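Tenants' group questions Tornura "smart heating" savings claim

GRARNIER, 11th July - The Grarnier Tenants' Association has today called on the landlord Rey to halt the roll-out of the Tornura home heating and cooling scheme until the figures behind it have been published in full.

Rey plans to fit Tornura units in 200 flats on the Grarnier estate before the winter. Letters sent to households in May said that residents "could save up to 20 per cent" on their bills. The association has asked three times where that number comes from. It has so far been sent a brochure, a link to the same brochure, and an invitation to a coffee morning.

"Up to 20 per cent includes nought per cent," said Odette Besson, who chairs the association. "I would like to be pleased about this. My flat is freezing in January and an oven in July. But I have been promised savings before, with the storage heaters and then with the new windows, and I still have the bills in a drawer."

The supplier, Brullurex, ran a trial of the system in 72 flats last winter. A two-page summary given to residents says that 70 of those households "reported a positive experience". It doesn't say what they were asked, who asked them, or whether anyone compared their bills with the year before. The association has spoken to several people who took part. Most liked the units, which they found quieter than the old heaters. None of those we spoke to had been shown a before-and-after reading.

Last winter was also a mild one. Any household on the estate, with or without a Tornura unit, would have expected to use less heat. The summary makes no mention of the weather.

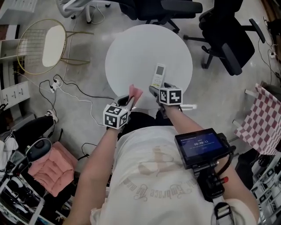 Residents have also raised the matter of how the system is meant to be used day to day. Brullurex says that it "learns the household" and needs little attention, yet the printed guide runs to several chapters and assumes that everybody in the home will agree on a temperature. In most homes the heating is run by whoever has the handset, and a remote handset is what a good many of our members picture when they hear the words "heating controls". Some manage these perfectly well. Others set them once, are frightened of losing the setting, and never touch them again. A savings estimate that depends on people changing the programme with the seasons ought to say so on the front page.

Linnea Ekström, a retired heating engineer who lives on the estate and has read the technical papers for the association, said the equipment itself looked sound.

"I've no quarrel with the kit. A decent unit, properly sized and put in with care, will do a decent job. What I can't find is the working. They give you a percentage and they don't give you the starting point. Saving against what? If it's against an old heater left on full with the window open, well, anything would save money against that."

Ms Ekström has asked Brullurex for the meter readings from the trial flats, with names and addresses removed. She was told that the data was "being prepared for wider sharing". No date was given.

The association is also concerned about the service charge. Rey's letter says that maintenance will be "covered", but the draft tenancy notice lists a new yearly item for "equipment care" with the amount left blank. Shengli Xu, who looks after tenancy questions for the association, has advised members not to sign the notice while that line is empty.

"It may turn out to be a small sum," Mr Xu said. "Then it should be easy to write it down."

In a written reply to the association, Mireille Lecomte, head of resident projects at Rey, said: "We are confident that Tornura will make homes more comfortable and cheaper to run. Feedback from the trial was very encouraging, and we will continue to listen to residents at every stage." The reply did not answer the questions about bills, weather or the service charge.

Évan Leblanc, for Brullurex, said that savings "vary by household" and that the 20 per cent figure was "an indication drawn from modelling". The association notes that the word "modelling" appears nowhere in the letters sent to tenants.

The association is asking Rey and Brullurex to:
- publish the trial meter readings, alongside readings from similar flats that had no unit fitted
- state the yearly charge for equipment care in writing
- let any household refuse the unit without losing its place on the repairs list
- provide a one-page guide to the controls in large print

Members who took part in the trial and have kept their bills are asked to bring copies to the association's office, on the ground floor next to the post room. Names will be blacked out before anything is passed on. Bills from the winter before the trial are especially wanted.

ENDS

Notes to editors
The Grarnier Tenants' Association is run by residents and receives no money from Rey or from any heating supplier. Odette Besson and Linnea Ekström are available for interview. Requests should be left at the association's office.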